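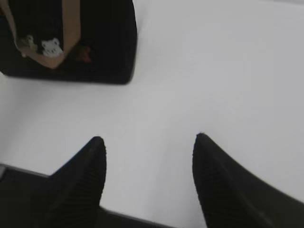 白色台面,左上角为一件深色长方形物品。

关于随身物品整理台面的使用与黑色提袋的收纳办法

本博客此前陆续刊载过衣柜、玄关及书架的整理记录,现就台面与提袋部分作一次集中说明。所述做法均在本人居所内施行,适用于居住面积有限、出行较为频繁的读者。写作日期为2019年4月27日,此后如有调整,将在原文末尾补记。

一、台面的设置

整理随身物品,应当设有固定台面。本人先后使用过餐桌、床面及书桌,三者各有不便:餐桌须按时腾出,床面松软,物品容易滚入被褥,书桌则常年堆有文件。去年11月起改用一张专门的白色台面,宽60厘米,靠墙放置,平时不作他用。

选用白色,主要考虑辨识。本人的提袋、钱包、充电线多为黑色,放在深色桌面上极易遗漏,曾有一次将门禁卡留在胡桃色书桌上,到达车站后方才发觉。白色台面对深色物品衬托清楚,离开前扫视一遍即可确认有无遗留。其不足之处在于容易显脏,须经常擦拭。本人使用Rekcombe牌中性清洁剂,按瓶身说明稀释后以软布擦拭,再以清水复擦一遍。该清洁剂气味较淡,但瓶盖设计欠佳,倾倒时常沿瓶口滴落,建议在水槽内操作。

台面之上不设收纳盒,亦不铺桌垫。曾试用Dakari的分格托盘,托盘本身做工尚可,然而使用不到两周,格内即积存票据、硬币及旧电池,与整理的初衷相悖,现已移至工具柜存放螺丝。

二、提袋的清空与检查

提袋每周清空一次,出差归来当日另行清空一次。具体次序如下:先取出文件与书本,再取出电子设备,最后将袋口朝下,轻拍袋底,使碎屑落于台面。内袋应当翻出检查。黑色内衬不易看清底部,伸手摸查较为可靠。
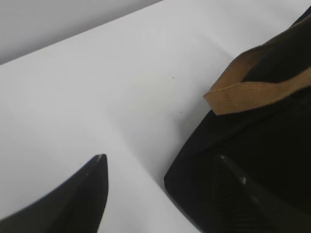
提手部分需要单独处理。浅棕色织带与黑色袋身相比更易显出手汗痕迹,尤以手掌常握的一段为甚。本人的做法是以拧干的湿布沿织带方向擦拭,不来回搓揉,以免起毛;擦后平铺晾干,不得悬挂于挂钩上。织带在受潮状态下承重,日久会在折弯处留下硬痕,此后每次提起均向同一侧翻转,颇为恼人。旧袋即因此停用。

袋身布料遇有灰尘,用粘毛滚筒处理即可。黑色布料对棉絮格外敏感,与浅色毛衣同放一处,次日便须重新清理,因此本人已将提袋移出衣柜,改放于玄关下层。

三、物品的取舍

清空之后,不宜将全部物品原样放回。本人设定的上限为13件,钥匙串计为一件,票据一律不得入袋过夜。以下各项属于常备:

钱包、钥匙、手机及充电线;
折叠伞一把;
笔一支,小号笔记本一册;
手帕与创可贴;
Taşdemir棉布小袋一只,用于收纳药品。

上述棉布小袋购于数年前,洗涤后略有缩水,仍可容纳8片装药板,故未更换。笔记本曾改用Clelten的硬壳款,因边角顶撑袋身,使提袋外形歪斜,后换回软面。家人认为此项计较过细,本人保留意见。

至于备用物品,如第二把伞、未读完的杂志、各类赠品,应留在家中。长期携带的重量主要来自此类物品。初次清理时,本人共取出20余件,其中包括两副已不配套的手套及一张过期的洗衣单。

四、放回与收存

放回时重物居下,靠近背侧;常用物品置于上层。手机不与钥匙同格。若当日不再外出,提袋保持半空状态,提手向一侧自然放下,不作打结或缠绕。长期不用时,袋内可填入揉皱的白纸以维持形状,报纸油墨有沾染内衬之虞,不建议使用。

整理完毕后,台面应恢复原状,于当晚擦净。如有物品一时难以归类,可暂放于台面一角,次日出门前必须作出处置。此条执行最难,本人至今仍偶有违反,多见于连续加班的几日。

雨季将至,下一篇拟记录雨具的晾晒与存放,并答复读者来信中关于皮质提手保养的询问。皮革与织带的处理方法差异较大,请勿将本文所述湿擦步骤直接套用。

本网站使用Cookie以改善浏览体验。继续浏览即表示您同意我们使用Cookie。 接受 了解更多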